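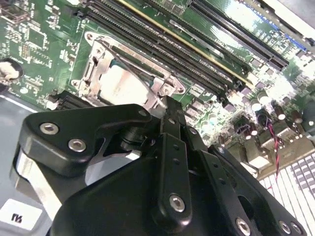
*A green computer motherboard, with the processor socket just past the tip of the black arm.*

Every April the garden center out on Rangel Road puts its pear trees right by the register, white with blossom, and every April I watch people wheel them out to the parking lot like new parents. I did it myself once. I have been paying for it for 16 years.

The ornamental pear was sold to us as sterile. It is about as sterile as a rabbit. Once a second variety moved in down the block, the two of them got together, and the birds carried the results to every ditch between here and Milard. The offspring have thorns. My sidewalk tree has none, so I suppose manners skip a generation.

Stornent, where I live, has an opinion on this. The town has declared the pear a nuisance and printed a nice green flyer saying so. The town also has six of them in front of the library, and they get watered. When I asked at the front desk, I was told the flyer covers private property.

I'm in favor of banning things that deserve it, and this one does. It splits in the first ice storm, it crowds out the wild plum, and in bloom it smells like a fish counter on a holiday weekend. But a ban that stops at the homeowner's fence is a strange sort of ban. You can be fined for keeping the tree and still buy one at retail on your lunch hour, with a coupon.

Last October I cut mine down. By the next week there were shoots coming up along the old roots, over 992 of them if you ask my back. I painted the stump and pulled what I could reach, and this spring two more came up through the neighbor's hostas in Narkik Court, behind us. We are still speaking, mostly about hostas.

So here is my modest request. Stop selling them. Take out the ones at the library and put in a serviceberry. Then send somebody around with the flyer, and I'll read it with an open mind.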